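Two days at the Anbridge series fair

I write this report for the readers who could not travel with us. The fair in Anbridge is a small one if you compare it with the big conventions, but it is only for television series, and for that reason I wanted to see it for a long time. It is held in the old exhibition hall behind the station, with a second building for the screenings. Entrance was 14 pounds for one day. I bought both days at the door and received a paper bracelet which did not survive my first shower.

The first thing on my programme was the panel of "Padlow". Those who follow this site know that I have seen the two seasons more than once, so I am not a neutral person. The hall has 394 seats and people were also standing along the walls. Marcelle Besnard, who writes the series and also directed the last episodes of the second season, came alone to the stage and without any presentation film. She sat down and asked if we could hear her well at the back.

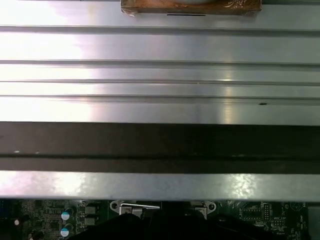 She spoke first of the third season, which will have nine episodes, one more than before. The additional episode was not planned. It came from a story about the ferry captain's sister that was written for the second season and taken out, and the writers liked it too much to leave it in the drawer. She said that the sister will now arrive in the second episode and stay until the end. The name of the actress was not given. Someone in the first row asked three times in different ways, and each time Besnard smiled and took a sip of water.

About the lighthouse keeper she was more open. He does not come back. "I know you hope for a trick," she said, "but he is dead, I wrote it and I was sad also." There was quite a loud noise in the hall after this. I must say I respect the decision, although for me he was the best character of the first season and the scenes in his kitchen are still the ones I show to friends when I want them to start the series.

Questions from the public lasted a long time. The most interesting answer was on the language of the show. The people in the village of Padlow speak in short sentences and often do not finish them, and a man asked if this was improvised. It is not. Every half sentence is in the script, with a line where the actor has to stop, and during the first weeks the actors found it very hard to stop there – they wanted to finish.

In the afternoon I went to the screening of the first episode of "Clindora". It is a new fantasy series and I knew only the poster. The episode is 98 minutes long, which I find too much for an opening. The first half hour is very beautiful and slow, with the two queens who share one winter palace and never meet in the same room. Then come a war, a wedding and a second war, and I had the feeling that three episodes had been put together. The music is excellent. I will give it a second chance when it comes out in August, but I hope that the next episodes have more patience.

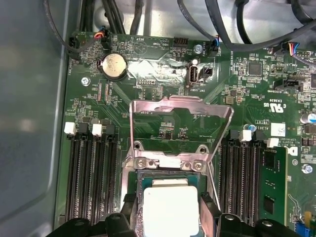 On the second day I took more time for the hall itself. The stands are in long rows and it is easy to lose your friends there. I can recommend the one of Zieliński, a small publisher of script books. They print the complete scripts with the corrections of the writers left in, and the quality of the paper is good. I bought the first season of "Padlow" and carried it the whole day in my bag, a mistake for the shoulder. The seller told me that the second season will follow, and he wrote my address in a notebook.

The food was less good. There was one place for sandwiches and one for coffee, and both had a queue at every hour. If you go next year, eat in the town. Five minutes on foot, on the other side of the bridge, there is a bakery with cheese pies and a few tables outside.

The last event was a quiz between the fans of "Padlow" and the fans of "Clindora", which was a little unfair because one of the two series has only one episode. The "Clindora" team lost but they had better costumes. One lady had sewn the whole winter coat of the elder queen by herself and could hardly sit down in it.
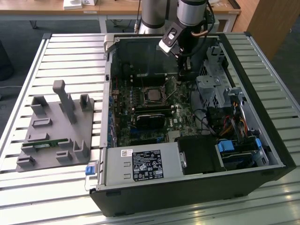

Page last changed: July 2024

Some practical notes for those who think to go. The trains back in the evening are rare, so check the last one before the final event begins. Seats in the large hall cannot be reserved, and for the popular panels you should be at the door half an hour before. Signatures are free but limited to one object for each person. I had my script book signed on the second day, on the page where the ferry arrives for the first time, and the ink is a bit smudged on the left side.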